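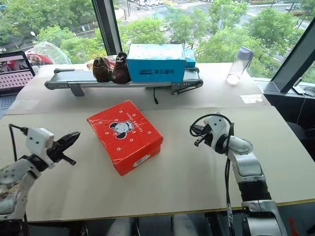
Household Things › Storage & Packaging

Shoebox

A shoebox is the lidded cardboard box a pair of shoes is sold in, and I've been fond of them for as long as I can remember, so forgive me if this entry runs a bit warmer than the one on bubble wrap.

Most have two parts, a lower tray and a lid that sits over the top of it. The lid seldom closes dead flush (mine never do, anyway) and you'll often see a bit of a seam along the edge. Other kinds have a hinged lid that's all one piece with the tray, and those are handy if you're forever losing lids like me.

Colour and decoration

Plain brown is common enough, but shops love a bright box. The one at the top of the page is glossy red, with a black-and-white cartoon dog on the lid and little white paw prints scattered about him, plus a curve of small white lettering round his head. I'd have kept that one as a kid, no question! The two light blue boxes further back are more restrained, though the bigger one has a dark logo and Chinese text on the front.

Labels

A label usually goes on a side or an end, where you can read it when the boxes are stacked. The red box has a small white barcode label on its near side. Shops often add the size and the colour as well. Leave the label on if you're storing the shoes at home, it saves a lot of lifting of lids.

Plush shoes and slippers

Fuzzy footwear, like the brown pair standing beside the blue boxes, wants a roomier box than a flat sandal does. I put mine away with a loose wad of tissue in the toes, and I don't squash the lid down, as the pile goes flat and takes ages to fluff up again.

Second lives

My favourite part. Shoeboxes hold photos, receipts, seed packets, Christmas lights, crayons, buttons and the odd cake tin that won't fit anywhere else. I've got seven in the hall cupboard, and only two have shoes in them. They do go soggy in a damp garage, so keep them up off the floor, and if the corners have started to split, run some tape down the inside where it won't show.

A clean box can go in the paper recycling in most places. Pull out the tissue and flatten the tray first.

Last updated Jun 1, 2018

Print this entry | E-mail this entry

Home | A–Z | Categories | Contact

Related entries
Boot tree
Cardboard
Hatbox
Slipper
Tissue paper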